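Stop Sizing Virtual Machines by Guesswork

By Josphat Rashidi
July | 14 comments | 18 shares

Most of the capacity problems I get called about are really allocation problems. The hosts have memory to spare. The trouble is that someone has handed it all out to machines that never use it.

At Fletstead we ran 364 virtual machines when I started. I pulled the usage records and found that 267 of them had never touched half of their assigned memory. Each one had been built from a request form, and people ask for plenty on a form because asking twice is a pain.
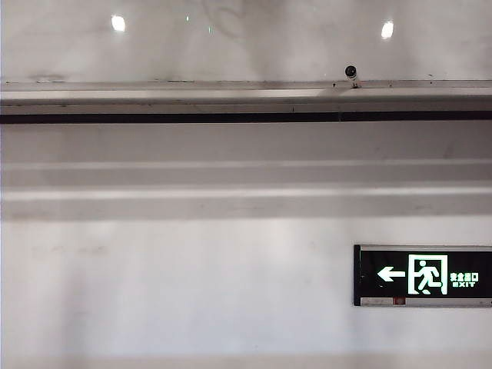

The tool won't decide for you

We brought in Dranum to watch the cluster and suggest changes. Its suggestions were mostly sound. They also sat in a queue for months, as the application owners had to sign off on every one and saw no benefit in giving anything up. I think this is where most projects of this kind stall, and a better dashboard would not have helped us.
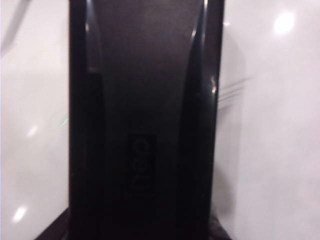 Charge for it, or at least show it

What moved things was a monthly bill. No money changed hands, but each department head got a page with the cost of what they had reserved next to what they had used. Requests to shrink machines started coming in that same month.

Some admins say this turns IT into an accounting office. I can live with that. If you buy hosts before you have shown anyone that page, you are paying for memory that will sit idle.

Back to top
Copyright Josphat Rashidi. Contact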